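Wuvden library opens obituary index to the public

20 Oct 2019

The Wuvden Public Library has opened a searchable index of local obituaries, with the first 1000 notices now available to anyone with an internet connection. The notices come from the Durkeo County Record, the weekly paper that has printed death notices for Wuvden families for 88 years.

Until this month, a person looking for a relative's obituary had to know the week it ran. The library keeps bound copies of the paper on the second floor, and the oldest volumes can be read only by appointment. Anyone without a date often gave up, or asked the desk to search a whole year page by page.

The new index can be searched by last name, maiden name, church, school or cemetery. Each entry gives the full text of the notice as it was printed, along with the issue and page number. Spelling mistakes in the original have been left as they were. Where a name was clearly printed wrong, the correct form appears in brackets so that a search will still find it.

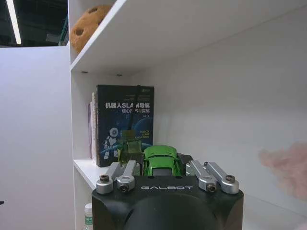
GALBOT lettering on the black housing, with silver finger linkages on both sides.

Work on the index began two years ago, after the library received a large box of clippings from Gerlach Funeral Home on Mill Street. The funeral home had kept a clipping of nearly every notice it placed, pasted onto cards and filed by last name. Many of the cards also carry handwritten notes on the burial plot and the names of pallbearers. The burial details have been added to the index. The names of pallbearers have not, but they may be added later if families ask for them.

The cards turned out to be more complete than the bound papers in a few places. Several issues of the Record are missing from the library's set, and one volume was badly damaged by a leaking pipe. For those weeks the Gerlach cards are the only known copies of the notices.

The index runs on Mokex, a records program that the library already used for its map collection. Staff added new fields for maiden names and surviving relatives in September. Surviving relatives can be searched only in notices that are more than 40 years old. For newer notices the names still appear in the text, but they do not come up in a search. The library said it set that limit after hearing from residents who did not want living family members to be easy to look up.

Requests to have a notice taken out of the index will be considered one at a time. The printed paper stays on the shelf in any case. 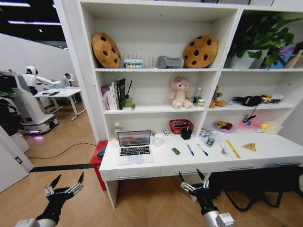

Shelves above and around a built-in desk, with cookie-shaped cushions on the top shelf.

Most of the notices in the first group are from the years after the war, when the paper began to print longer accounts of people's lives. Earlier notices were often two or three lines: a name, an age, the place of the service and the hour. The later ones list jobs at the cannery and the rail yard, bowling leagues, garden clubs, choir seats held for decades, and the elementary schools people attended before the districts were merged.

Those school names have already proved useful. Wuvden once had five small grade schools, and enrollment records survive for only two of them. By searching the index for the names of the other three, the Durkeo County Historical Society has started to put together a list of former students. It plans to show part of that list at the old depot in the spring, next to class photographs that currently have no names on the back.

The society is also asking residents to check the photographs themselves. Copies are in a binder at the library's reference desk, and anyone who recognizes a face can fill out a slip with the name and the person's best guess at the year.

Sports turn up often too. The notices mention a women's softball team that played behind the cannery, a curling club that seems to have lasted a single winter, and the horseshoe pits at the county park — torn out when the parking lot was widened. The library has tagged these entries by activity. The tags were added by hand and are not complete, so a search of the full text will usually find more.

Another 800 notices have been typed and are waiting to be checked against the printed page. Each one is read twice, by two different people, before it goes online. The library expects to add them in small groups over the winter, starting with the notices from the damaged volume. There is no set date for the rest of the collection. 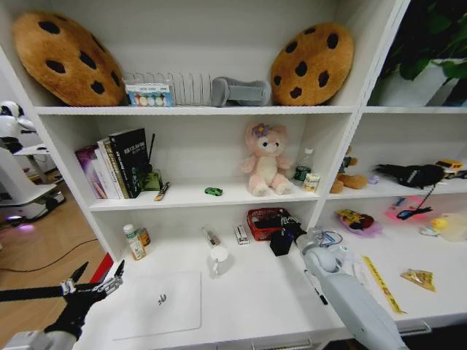

Upright books and a small green toy car on the middle shelf.

Families who have an obituary that never ran in the Record can submit it. This applies mainly to people who grew up in Wuvden and died elsewhere, whose notices were printed in other towns or only in a service program. Submitted notices will be kept in a separate section and marked with the name of the paper or program they came from. The library needs the original or a clear photocopy and will return originals by mail. It cannot accept notices copied from memorial websites without the permission of the person who wrote them.

Photographs may be sent with a submitted notice, one per person. Portraits that ran in the Record will not be added for now. The scans made from the bound volumes are too dark to use, and the paper's own negatives were thrown out when its office moved.

The index is free to use, and no library card is needed. Printed copies of single notices can be picked up at the front desk for the normal cost of a photocopy. People who do not use a computer can call or write to the reference desk with a name, and staff will run the search and mail the result. Replies may take up to a week.

Corrections should also go to the reference desk, in writing. The library will not change the wording of a printed notice, but it will attach a note to the entry if a date, name or place is shown to be wrong. A copy of a birth, marriage or burial record is enough in most cases.

Gerlach Funeral Home has asked for its cards back once the last of them has been typed. Until then they are kept in the local history room, where they can be viewed during regular hours with a staff member present. The bound volumes of the Record are still open by appointment.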